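Flevamano hand-held gripper, the two finger version: a month and a bit of use

Posted September 4, 2022

Quick one as I've got a deadline. Had the Flevamano since the start of August, bought with my own money, used it most evenings. Previously on the Clitero, and before that a Drotix on loan which I'll mention but not at length as it was an older model and that isn't fair on them.

What I use it for: recording pick and place demos at home. Boxes, groceries, parcels, small cartons, anything light with awkward corners. Footage and finger width get logged together and go off to train an arm later. So I care about three things. Grip, weight, and whether the logged width matches what the fingers did. Not fussed about looks.

Out of the packet. Fingers come separate, you bolt them on. Four screws each and the little key supplied is rubbish, soft metal, rounded off on the second finger. Use your own. Instructions are one folded sheet and the diagram for the left finger is printed mirrored, so I put it on backwards and wondered why it wouldn't shut. Ten minutes wasted. Once it's together it's solid, no wobble at the joint at all, which the Clitero had from day one.

Weight. 900 grams on my kitchen scales with the camera fitted. Sounds fine. Is fine for twenty minutes. After an hour my wrist knows about it. The Clitero is lighter and you notice straight away when you swap back. If you're doing long sessions this matters more than anything else in this review so maybe stop reading here and go and hold one first.

Pads. This is where it wins. Ridged rubber, fairly soft, and the ridges do the work on slippery stuff. Packing tape is my standard test as it's the thing that beat the Clitero over and over. Taped blocks, taped parcels, anything with that shiny surface, the smooth Clitero pads would creep and the block would swing round and drop a corner. With the Flevamano I can take a block off-square, at a bad angle, inside a box, and it mostly stays where I pinched it.

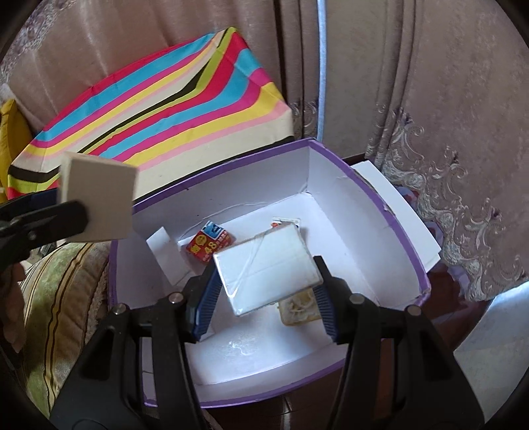
Inside a box is also where finger length starts to matter. They're long enough to reach the bottom of a normal parcel carton without the body of the tool hitting the rim. Thick though. If items are packed side by side you can't get a finger down between them, you have to nudge something over first or come in from the end. The Drotix had thinner fingers and was better at this, and worse at everyting else.

Camera. Wide view, looks straight down the fingers, both pads always visible, good. Struggles with shine. Glossy white surfaces under my ceiling light blow out and you lose the edge you're trying to aim for. I now have the lamp off and the curtains open when I can, and do the shiny objects in daylight. There's an exposure setting in the software but it's buried and goes back to auto every time you unplug. Very annoying. Reported it, got a polite reply, still does it.

Width logging. I did 105 picks with a set of callipers next to me, checking the closed width on each against the log. Only 3 were out by more than a millimetre, and all of them were squashy things where I'd argue with my own measurement too. Very good. The Clitero drifted through a session and needed zeroing every half hour or so, this hasn't needed it once since the first set up.

Trigger. Spring is too stiff. Fine for a big object, tiring for lots of little ones, and there's no adjustment. I've seen people fit a softer spring from the Lindqvist kit, apparently it drops straight in, haven't tried it as I don't want to void anything yet. Lindqvist also do spare pads that are meant to fit, cheaper than the official ones. Would be nice if someone could confirm that in the comments becuase the pads will wear and the official price is silly.

Wear so far. 2248 recorded grasps on the counter as of this morning. Ridges slightly polished at the tips, no tears, no lifting at the edges. Screws needed nipping up once, in the second week, fine after that. Cable is too short, I use an extension. Strap on the handle frayed where it goes through the slot so I've melted the end with a lighter.

Things I'd not use it for: thin card lying flat (can't get under it), coins, anything soft in a flimsy tub unless you're gentle, as that stiff spring makes it hard to feather and you'll crush it. Lost a tub of crumble topping that way. On the carpet.

Against the Clitero then. Clitero is lighter, cheaper, nicer trigger. Flevamano grips better, measures better, feels like it'll last. For data I want to keep I pick up the Flevamano every time. For messing about and working out a new task I still grab the Clitero, and I'm not selling it.

Four out of five. Would be four and a half with a softer spring and a proper key in the packet. If they fix the exposure thing I'll come back and edit this.

Edit, same day: someone asked about left handers. Trigger is central so yes, works either way, but the cable comes out on the right and will poke you in the forearm. Tape it down along the handle.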